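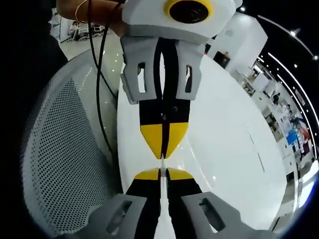 Dorrie Kempf

I have opinions about white tables now. I didn't ask for them. They came with the table, along with a bag of bolts and a leaflet in six languages that all said "wipe with soft cloth."

It's an Osbridge 944, in gloss white, and I picked it from a swatch the size of a cracker. On the swatch, gloss white looked clean and a little Scandinavian. At full length it shows me the underside of everything I hold over it, and every place I stopped paying attention with the cloth. There are streaks. There were streaks before I cleaned it and there are different streaks after, so I suppose I can say I've had an effect.

So far I've tried dish soap (streaks), vinegar and water (streaks, salad) and a spray called Tadon, which promises a "showroom finish" and smells like the inside of a new shower curtain. Tadon is the best of them if you buff until your shoulder complains. Then the afternoon light comes in sideways and you get to start over.

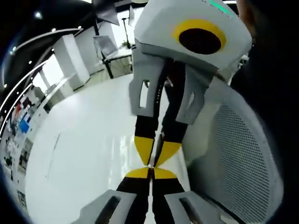

The man at Ait Ali Hardware told me the cloth was my real problem. I'd been using an old T-shirt, which he received like news of a death. He sold me two Curier cloths, one for wiping and one for drying, and they do help, provided you never mix them up. I mixed them up in October. They're both blue.

He also mentioned 4000-grit polishing paper for the fine marks. I bought a sheet and tried it on a corner underneath, where it made a small dull patch I can find with my thumb. The rest of the sheet is in a drawer and can stay there.

I still like the table, mostly in the evening, with the big light off. A matte one would have been easier - my sister has a matte one and eats soup at it without a care in the world.
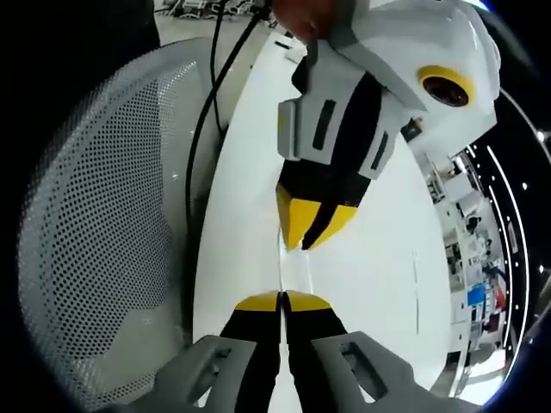 The long white table in question.

Next month I'm looking at chairs. Brown ones.

2 comments | Share
Home About Archive Older posts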